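Seasonal Eating | Members' Newsletter

The long apple season starts now

October | By the Hostanico newsletter desk

If you have only ever bought apples in a bag of six from the supermarket, please let this be the year you try something else. The first crates from Gronwood came in last week and the whole office has been eating its way through them, cores piling up on saucers, everyone with a different favourite and everyone quite sure of it.

Gronwood is the old orchard on the hill above the reservoir. There are 70 trees in the part that still crops well, most of them on tall old rootstocks, so picking is a business of long ladders and canvas bags. The fruit is not graded. Some of it is tiny, some has scab, and one or two I pulled from the crate had grown round a twig and kept the dent. They taste wonderful. There were 12 varieties on the list at the gate this time, and I had only heard of half of them.

The early ones are nearly over. Discovery has gone, and so has Beauty of Bath, which goes woolly if you so much as look away from it. James Grieve is just hanging on, and if you like a sharp apple with a lot of juice in it you should get up there quickly! After that come the ones I look forward to all summer: Egremont Russet, with its rough brown skin and that dry, nutty taste that goes so well with a crumbly cheese, and Ashmead's Kernel, which looks like something you would find at the bottom of a coat pocket and tastes of pear drops.

Then there are the keepers. A keeper is an apple that is picked hard and sour in autumn and only comes right after a few weeks or months on a shelf. People used to plan for this. A house with a decent loft and a few good trees could be eating its own apples at Easter, and the order in which you ate them mattered a great deal. You started with the soft ones, moved on to the russets, and left the tough customers alone until after Christmas. Bite into a Sturmer Pippin in November and you will wonder why anyone bothered to plant it, but try the same tree's fruit in February and it is sweet and rich and still crisp.

The Gronwood trees include one sort that no apple book I own will admit to. It is called Fomitz, at least on the label nailed to the post, and it is a middling yellow apple with a faint pink flush and very tough skin. The crew who pick there say to leave it until January. I have put mine away and am being very good about it.

So, how do you keep them? The loft is the traditional answer, though most of us now have lofts full of insulation and Christmas decorations, and they get far too warm on a sunny afternoon. A shed is fine if it stays free of frost and mice. A north-facing garage is better. You want it cool, dark and a little damp, and you want the apples in a single layer, not touching. Newspaper round each one is a faff but it does help, as one bad apple will otherwise take its neighbours with it. Shallow wooden trays are ideal. I beg mine from the greengrocer, and they stack nicely.

Only store the perfect ones. Anything with a bruise, a peck or a missing stalk goes in the kitchen to be eaten this week. Check the trays often and be ruthless. Keep them well away from potatoes and onions too, unless you enjoy an apple that tastes of shed.

Small quantities do perfectly well in the fridge. The salad drawer is the best place, in a loosely tied bag with a few holes poked in it, and they will keep far longer there than in the fruit bowl. Take one out an hour before you want to eat it. A cold apple has hardly any smell, and the smell is half the pleasure.

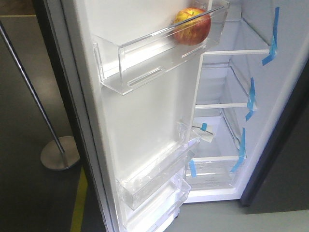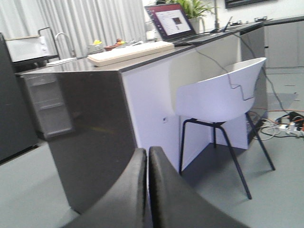
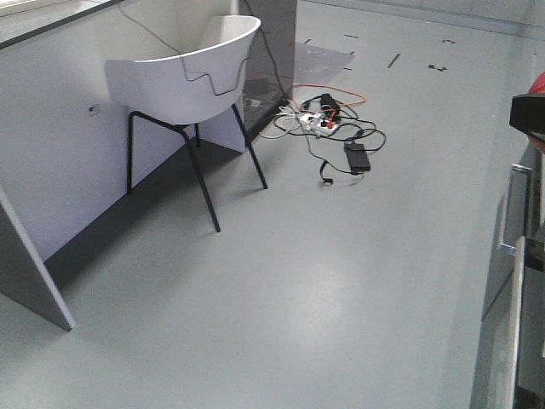
Kitchen views: an apple in the fridge door, a keyboard on the dark worktop, and a white chair beside the counter.

Now for cooking, which is where I get really carried away. Bramleys are the obvious choice and I have nothing against them. They collapse into a lovely pale froth and they have enough acid to stand up to any amount of custard. But do try cooking with an eating apple now and then. A russet sliced thickly and fried in butter keeps its shape and turns golden at the edges, and you can put it next to sausages or pile it on toast with a bit of honey. Blenheim Orange makes a proper stiff purée, the sort you want for an apple charlotte, and it needs almost no sugar.

My own standby at this time of year is a plain baked apple. Core it, run a knife round the middle so it doesn't burst, stuff it with chopped dates and a knob of butter, and give it long enough in a moderate oven that it slumps. A splash of water in the bottom of the dish turns into a sort of syrup. Cream, obviously. If there is one left over it is very good cold for breakfast, and I say that as a person who is not usually cheerful at breakfast.

Peelings and cores can go in a pan with just enough water to cover them, then be simmered, strained and boiled up with sugar for jelly. You don't get much from one pie's worth, so I keep a bag of them in the freezer and wait until it is full. Add a sprig of rosemary or a few blackberries if you have them. Windfalls are good for this as well, once you have cut out the brown bits and evicted whoever was living inside.

A word about juice too. Sekiguchi, the little press by the canal bridge, will take your apples and give you back your own juice in bottles, pasteurised so it lasts the winter. You need to bring at least three full crates, which sounds a lot until you have stood under a neighbour's tree in a good year. Mixed fruit makes the best juice by miles. A few sharp cookers in with the sweet ones, a handful of crab apples if you can get them, and you have something you would never be able to buy. Ring first, as they book up quickly, and wash the mud off before you go.

For anyone without a car, the 823 bus stops at the bottom of the Gronwood track. It is a stiff walk up but an easy one down, even with a full rucksack. The gate is open from 10 in the morning until the light goes, and payment is by the honesty box. Bring change and your own bags. Dogs are fine on a lead, though they do love a windfall and you may regret it later.

If you know of an old tree in your area with no name to it, please send us a note saying where it is and what the fruit is like: colour, size, when it drops, whether it is any good in a pie. We would love to print some of these next month. And save us a Fomitz if you spot one anywhere else!

Contact the newsletter desk | © Hostanico | Back to top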